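Mulier – Kleidung zusammenlegen, Teil Jacken
README, Stand Oktober

Kurz vorweg: unfertig, wird ergänzt, wenn Zeit ist. Wer nur die Faltregeln braucht, runter zu "Ablauf Jacke".

Was drin ist

794 Durchgänge, alle mit Kleidung aus normalem Haushalt. Jacken, Pullover, Hosen, ein paar Decken. Hier geht es nur um die Jacken. Der Rest steht in den anderen Ordnern, jeweils eigenes README (für Hosen fehlt es noch, kommt).

Ort: Wohnung in Fameck. Unterlage weich und bunt bedruckt, Kindermuster, rosa Grundton. Keine glatte Tischplatte. Bitte beim Auswerten dran denken: Stoff auf weicher Unterlage rutscht anders, Falten in der Unterlage drücken sich durch.

Ausgangslage

Jedes Stück liegt am Anfang irgendwie da. Kein Vorsortieren, kein Glattstreichen vorher. Bei den Jacken heißt das meistens: Klumpen. Ärmel drunter, Kragen irgendwo, Innenseite halb außen. Feld "start" in der Liste:

knäuel = Umriss nicht zu erkennen
halb = eine Kante oder ein Ärmel liegt frei
flach = liegt ausgebreitet, Rücken oder Front oben

Bei "knäuel" keine Seite eintragen. Feld leer lassen, nicht raten. In der ersten Fassung hatten wir da überall "front" stehen, das war Quatsch und ist raus.

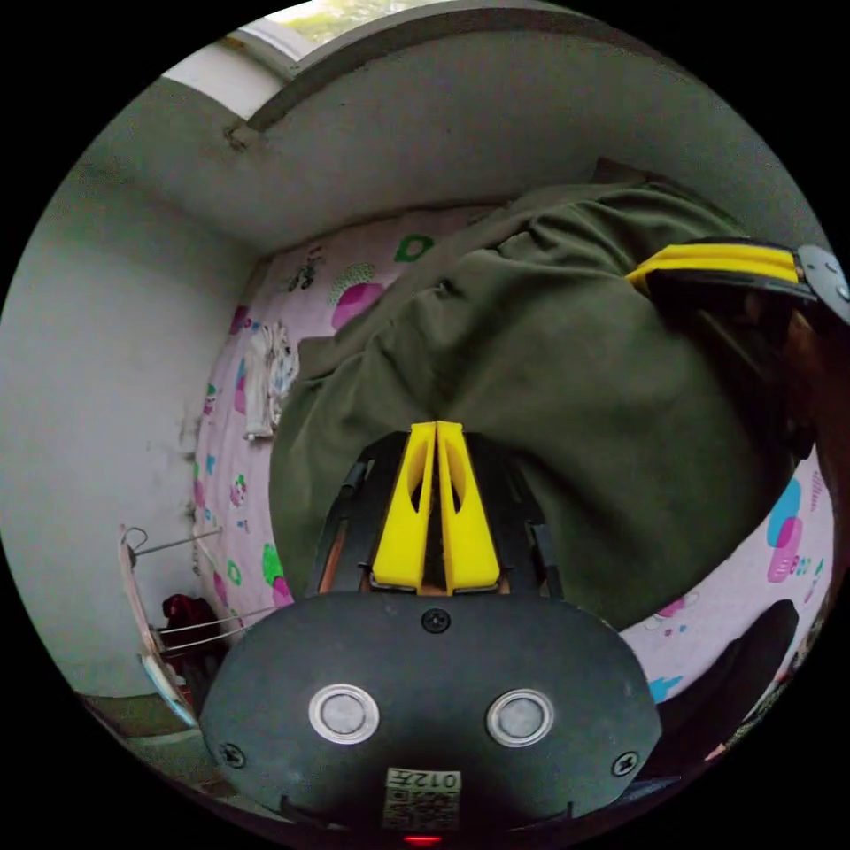 Dicke Stoffe sind übrigens die häufigste Fehlerquelle, nicht die großen. Schwerer Stoff hält die Falte, die er gerade hat, und legt sich nach dem Ziehen gern wieder zurück. Deshalb zweimal ziehen erlaubt, zählt trotzdem als ein Schritt. Dünne Sachen: einmal.

Ablauf Jacke

1. Kante suchen. Bund ist am besten, Kragen geht auch.
2. Ausbreiten, Bund zu sich. Nicht schütteln.
3. Reißverschluss vorn zu, wenn das ohne Gefummel geht. Sonst offen lassen und Fronten übereinander legen.
4. Ärmel nach innen, erst links, dann rechts. Ärmelbündchen nicht über die Mitte hinaus.
5. Bund hoch zum Kragen, einmal.
6. Bei langen Jacken nochmal halbieren. Kurze Blousons nicht, die gehen sofort wieder auf.
7. Hand flach drauf, Luft raus, fertig.

Druckknöpfe bleiben wie sie sind. Taschen auch, nur vorher leeren! (Ein Schlüsselbund und 2 Kassenzettel bisher.)

Ende des Durchgangs = Jacke liegt gefaltet und wird nicht mehr angefasst. Danach noch kurz liegen lassen, nicht gleich wegräumen, sonst fehlt der Endzustand.

Begriffe

Bund: der geraffte Rand unten. Nicht Saum schreiben, Saum nehmen wir nur bei Sachen ohne Gummi.
Front: Seite mit Verschluss
Leiste: der Streifen am Reißverschluss
Zipper: der kleine Anhänger am Reißverschluss, nicht der ganze Verschluss. Wird ständig verwechselt.
Brusttasche: jede Tasche oberhalb der Mitte, egal ob schräg oder gerade

Farben bitte grob: grün, blau, grau, schwarz. "Oliv" ist als einzige Ausnahme drin, weil Jaramillo das schon überall so eingetragen hatte und ich es nicht mehr rausnehmen wollte.

Merkmale, an denen man die Seite erkennt: Taschen, Leiste, Knöpfe, aufgenähte Etiketten außen. Ein Merkmal reicht für "front". Gar keins zu sehen und Fläche glatt: "rücken". Gefütterte Sachen auf links sehen manchmal aus wie ein anderes Kleidungsstück, dann Feld "links" auf ja.

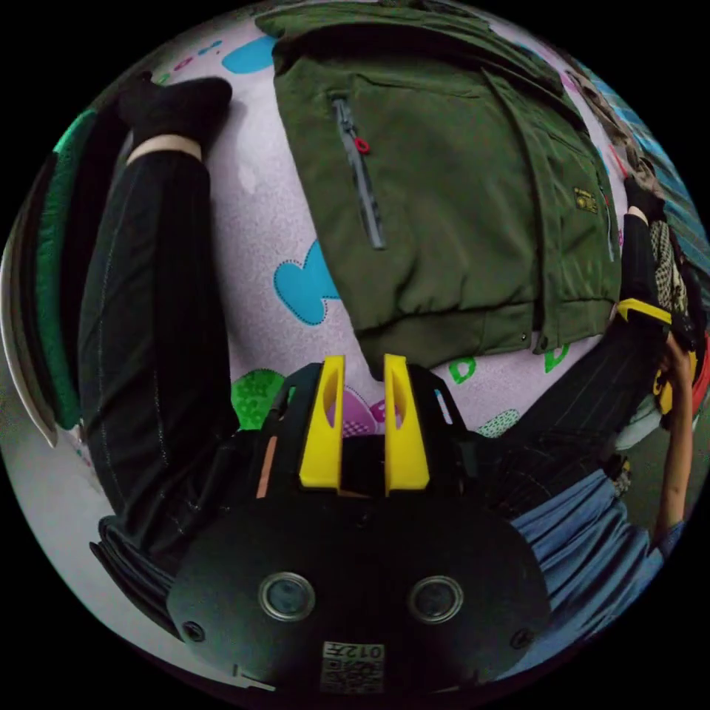 Sarahí Alvarado hat zu Schritt 5 angemerkt, dass sie Jacken mit Gummibund immer anderherum faltet, also Kragen runter zum Bund, weil der Bund sonst oben aufträgt und der Stapel kippt. Außerdem fände sie es besser, die Ärmel gerade nach unten zu legen statt quer, bei gefütterten werde das Paket sonst in der Mitte viel zu dick.

Stimmt vermutlich beides. Die vorhandenen Durchgänge bleiben aber wie sie sind, neue Variante bekommt das Kürzel "K" (Kragen zuerst). Bitte nicht mischen innerhalb einer Jacke. Ärmel gerade: Kürzel "G", darf mit K kombiniert werden.

Dateien

jacken_liste – eine Zeile pro Durchgang, Trennzeichen Semikolon
jacken_notizen – Freitext, unsortiert
grido_alt – alte Fassung der Liste, nur noch zum Vergleichen. Nicht weiterpflegen!

Längere Durchgänge sind bei 3000 Bildern abgeschnitten. Steht dann "gekürzt" in der letzten Spalte, Endzustand fehlt in dem Fall.

Bekannte Probleme

- 30 Zeilen ohne Angabe zum Verschluss, werden nachgetragen
- "halb" und "knäuel" nicht einheitlich, je nachdem wer eingetragen hat
- Kapuzen kommen im Ablauf noch garnicht vor. Vorläufig: nach innen auf den Rücken klappen, vor den Ärmeln
- Westen stehen bei Jacken, Ärmelschritt einfach auslassen

Korrekturen bitte direkt in die Notizen, mit Kürzel und Zeilennummer.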